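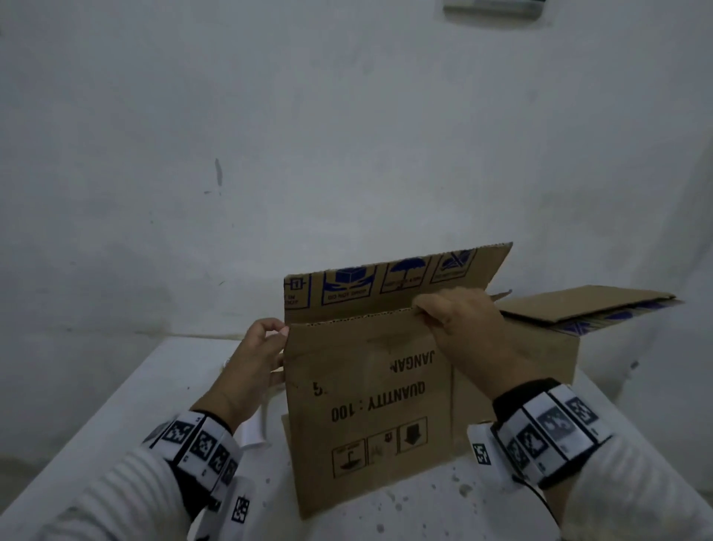
Poste d'apprentissage Tiletti – démonstration et journées portes ouvertes

Produit : poste Tiletti, version établi
Fabricant : Buner
Distribution et démonstrations : Teoh
Disponibilité : sur commande, livraison en 12 semaines

Le Tiletti est un poste de travail pour enseigner à un robot à deux bras les gestes de la logistique courante : ouvrir un carton, rabattre les volets, sortir le contenu, refermer. L'opérateur fait le geste avec ses propres mains, à son rythme, et le poste enregistre. Pas de boîtier de commande à tenir, pas de trajectoire à dessiner point par point sur un écran. On met les bracelets, on se place devant la table et on travaille.

Nous l'avons présenté pour la première fois au public lors de notre journée portes ouvertes de juin 2019, et il faut bien dire que la table n'a pas désempli ! Des responsables d'entrepôt, deux classes de lycée professionnel, des intégrateurs, des voisins de la zone d'activité venus par curiosité... Tout le monde voulait essayer, et presque tout le monde a voulu recommencer.

Le carton, un cas d'école

Pour la démonstration, nous avons choisi le carton ondulé tout simple, celui qui arrive tous les jours sur un quai. C'est un objet merveilleux pour qui s'intéresse à la manipulation. Un volet plie, résiste, se déchire un peu, revient en place quand on le lâche. Une main le saisit par le milieu du bord supérieur, l'autre le pince au coin, et on le relève à la verticale. Une personne fait cela sans y penser. Pour un robot, il y a là-dedans une quantité étonnante de petites décisions : où poser les doigts, combien serrer, quand l'autre main doit suivre.

Les impressions comptent aussi. Selon le côté par lequel on aborde la boîte, le parapluie « garder au sec », le verre fragile ou la mention « DO NOT DROP » se présentent la tête en bas, et le système doit s'y retrouver quand même. Pendant la visite, nous laissons les gens tourner le carton comme ils veulent. Les plus joueurs s'en donnent à cœur joie.

Les bracelets

Chaque poignet porte un bracelet à marqueurs carrés noirs et blancs, numérotés. Les caméras du poste lisent ces motifs et en déduisent la position et l'orientation de la main. Une étiquette supplémentaire, fixée à côté du bracelet, prend le relais quand le poignet tourne. Les manches longues ne gênent pas, à condition que le bracelet passe par-dessus ou juste au bord du tissu. Comptez une minute pour la pose, moins quand on a pris l'habitude.

Un conseil tiré de nos démonstrations : serrez assez pour que le bracelet ne glisse pas pendant le geste. Un bracelet qui tourne d'un demi-carré, et c'est toute la séquence qu'il faut reprendre.

Ce que contient le poste

Table blanche à hauteur réglable
Deux bracelets à marqueurs et leurs étiquettes complémentaires
Caméra frontale avec support de tête
Unité d'enregistrement avec logiciel Retalel
Guide de prise en main en français
30 séquences d'exercice prêtes à l'emploi

Le logiciel Retalel

Retalel découpe chaque enregistrement en étapes et permet de les revoir au ralenti, de couper une hésitation, de garder la meilleure prise. C'est la partie que les visiteurs n'attendent pas et qui les retient le plus longtemps – se regarder ouvrir un carton, image par image, est étrangement captivant. On découvre qu'on ne s'y prend jamais deux fois pareil. Cette variété est précieuse pour l'apprentissage, et nous encourageons les équipes à faire participer plusieurs personnes, gauchers compris.

Notre bibliothèque de démonstration rassemble à ce jour 2 897 séquences. Les clients du Tiletti y ont accès dès la mise en service et peuvent y ajouter les leurs, ou les garder pour eux.

Questions entendues pendant la visite

Faut-il un mur blanc derrière la table ? Un fond clair et uni facilite le réglage. Quelques traces sur le mur ou des taches sur le plateau ne posent pas de problème.

Et les cartons abîmés ? Gardez-les ! Un bord arraché ou un pli de travers font partie du quotidien d'un quai, autant que le robot les rencontre tôt.

Peut-on enseigner autre chose que l'ouverture ? Oui. Le pliage, le tri de petites pièces et la mise en sachet marchent très bien. Pour les textiles souples, nous préférons en parler avec vous avant, car le résultat dépend beaucoup de la matière.

Quels robots sont compatibles ? Le poste enregistre indépendamment du robot. La conversion se fait ensuite dans Retalel, et la liste des modèles pris en charge est envoyée avec le devis.

Venir l'essayer

Les démonstrations ont lieu dans l'atelier Teoh, par groupes de six personnes au maximum, sur inscription. La séance dure une matinée : présentation, essai individuel, relecture des enregistrements et temps libre autour de la table. Venez avec vos propres emballages si vous le pouvez, c'est là que la visite devient vraiment intéressante. Nous fournissons les bracelets et le café.

La prochaine journée portes ouvertes se tiendra en décembre, avec un deuxième poste consacré à la fermeture et au scotchage des cartons. Les inscriptions se font par le formulaire de contact, rubrique « Visites et démonstrations ».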